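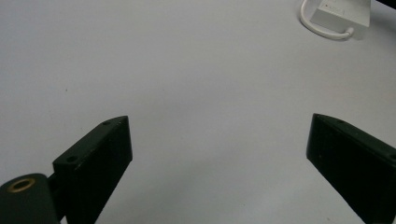

Phan fingers, Caltira firmware: gripper comparison, August

Orkuseo says its hand-held gripper gives cleaner demos than the Sturnidia. I have my doubts. Both were tried on the same pale table, 100 grasps each, by me and Reece Rowbotham.

The Phan fingers are plain black blocks with slanted tips. The left one has scuffs on its face already, and I'd like to see it after 300 more grasps before I believe the word "durable" in the brochure.

Caltira's firmware update promised a smoother close. Reece felt a difference — I didn't. We dropped nearly the same number of parts on either version.

Related
Sturnidia wrist mount, part 2
3 cheap controllers compared
Cable strain notes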